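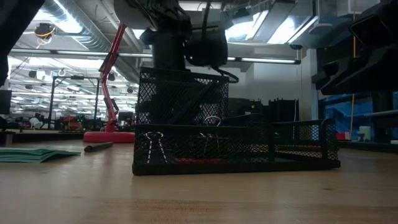 Figure 10. Arm above the tall cup of the mesh organiser, with two binder clips in the low tray.

Section 4: Showing the arm a tidy-up task

By now you will have the Vukar arm bolted down and talking to its controller, and I hope you have had a cup of tea as well, for this next part goes best when you aren't in a hurry. We are going to guide the arm through a small desk job by remote control and let it keep a record of how you did it. Desk things are lovely to begin with: pens, clips, a folder or two, and a mesh organiser to put them in.

1. Set the organiser on the table with its long side facing you. Keep the lamp and anything else tall far enough away that the arm can swing past.

2. Pick up the hand controller and hold the green key until you hear two short tones. The arm will now follow your hand, at a gentle pace to start with.

3. Bring the gripper over the tall cup and stop there for a moment. This is your home position, and every showing should begin and end at it.

4. Press Record. Move down to whatever you have chosen, close the gripper, lift, carry it across and let go. If you wobble a little on the way, carry on, the software smooths out small tremors quite happily.

5. Go back to home and press Record again to stop. Give the showing a name you will still recognise next March (I have lost more than one afternoon to a folder full of "test" and "test again").

6. Repeat from step 3, shifting the object slightly each time. Roughly 137 showings is plenty for one simple move, and you needn't do them all in a day!

Note: Binder clips are fiddly. Take hold of the body if you can reach it, as the wire handles can turn in the grip. If the clip is down in a tray, come straight down on it and lift clear of the rim before you move sideways.

Caution: Watch the cable at the gripper when you work close to a mesh edge. If it catches, let go of the controller and the arm will hold still. Free the cable by hand only after pressing Stop.

Caution: Message 805 means the arm has met something it didn't expect. Clear the table and return to step 2.

Kalliopi Kourkoulas, Condia
Revised September 5, 2024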